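Progress report to the Vovik fund
Chores project at Zilirano, second reporting period
Sep 27, 2024

Hi all,

You asked for the plain version this time, so I'm skipping the slides and just telling you where we are with the money and the machines. Short answer to the question you keep asking me (can it do the chores yet?): some of them, slowly, on a good day, with one of us standing close by!

What we said we'd do

Back in January I promised you two jobs from start to finish. One was the laundry job: open the dryer, get the load out, put it in a basket, close the door. The other was the shop-floor job, where the arm takes a bottle from one row and sets it down in a gap on another without knocking over its neighbors. Both sounded pretty modest when I wrote them down. I'd like a word with the person who wrote them down.

How it's going

We've now logged 695 attempts across both jobs, all on the Floro software. Putting bottles back is the happier story. When the bottle is upright and there's a hand's width of room, the arm gets it in most of the time, and it has stopped doing that awful little shove at the end (you'll remember the video). Clear bottles are still a pain, though, and so is anything packed tight, where the fingers simply don't fit between two necks.

Laundry is behind. Finding the door is fine now, even with all the ceiling lights bouncing off the glass, which had it completely fooled in the spring. Pulling the door open works too. Then we get to the clothes, and a sock stuck to the drum can eat up the whole session. Our best full run took 27 minutes for a load I can empty in less than one, and yes, I timed myself.

Both pictures come from the arm's own wrist camera, bottle shelves in one and a dryer door in the other.
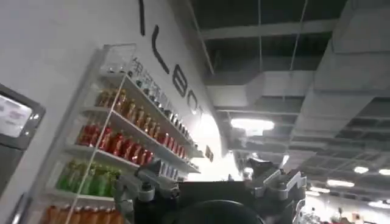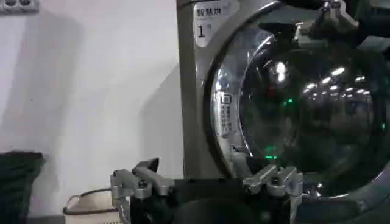
Money

We've spent almost 60 percent of the grant, mostly on fingertips and on floor time. The Daher fingertips cost more than I budgeted, but they wear much better than the printed ones we were going through at a silly rate. I've moved the travel line over to cover them, and I'm not asking for extra.

What's next

I want to park the clear bottles for now and put everybody on laundry until the arm can empty a drum of towels without help. Towels first, then shirts, then (deep breath) socks. I'd also like us to try softer pads on the fingers, as the bare metal ones don't get along with thin fabric.

What I need from you

An okay on dropping the "closes the door" step from the next milestone. It works fine by itself, it just adds time to every run and we don't learn much from it. And if anyone wants to come and watch, please do, only pick an afternoon and wear comfortable shoes, you'll be standing for a while. I'll send the attempt log separately once I've cleaned up the file names.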